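Night shift on the pads

Lostville, October. Rain on the roof of the annex. Preka had slept maybe three hours, on the floor, coat for a pillow.

Episode 123. Pick up a sweet, put it in the box. Again. Her wrist hurt. Policy trained on 400 demos dropped every second wrapper, the slippery ones mostly, and the paper draft said "robust" in the first line. She'd written that herself. In spring, when she was somebody else.

So, new rule. No more tidy rows. Dump the sweets on the plaid, let them lie how they lie, then squeeze slow – half the speed, all the way thru. Vestano hated it. Slower demos meant fewer demos. He said so from the doorway, twice, and went to find coffee.
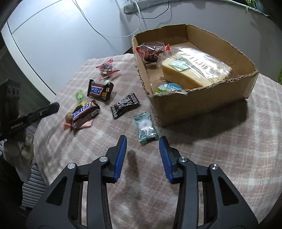

You're changing two things at once, Raptis said over the phone. Speed and clutter. If it works you won't know why, and if it doesnt you won't know either.

She knew. She wrote it on her arm in pen, SPEED / CLUTTER, and kept going. Open, reach, close. Open.

By four the new model was done training. 22 trials. Vestano read out the results with his eyes half shut. Drop. Hold. Hold. Hold. Drop. Hold.

"Better," he said at the end.

"Better than what?"

He looked at her arm. Then he got the old tidy demos up on the screen and started cutting their speed in half, one file after another, and she pulled the chair over and sat down next to him. Still raining. Roughly two hours till the bus.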